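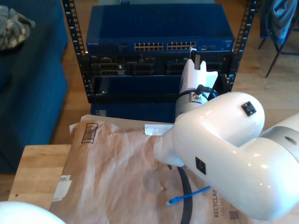

Can a robot arm do the chores yet?
A few of them, slowly, with you watching.

Pulteo Arm - hire or buy

Plugging in a network cable takes a person 2 seconds and a fair bit of swearing. The Pulteo takes 28 seconds and swears at no one. It will also fold a tea towel, if you're not fussy about which way.

Not yet on the list: fitted sheets, wet dishes, anything behind the fridge.

Hire: $500 a day, cables and stand included
Minimum hire: 2 days
Setup: allow a morning

Bookings: Gerrit Lekota, Flemusbridge workshop, from 10 am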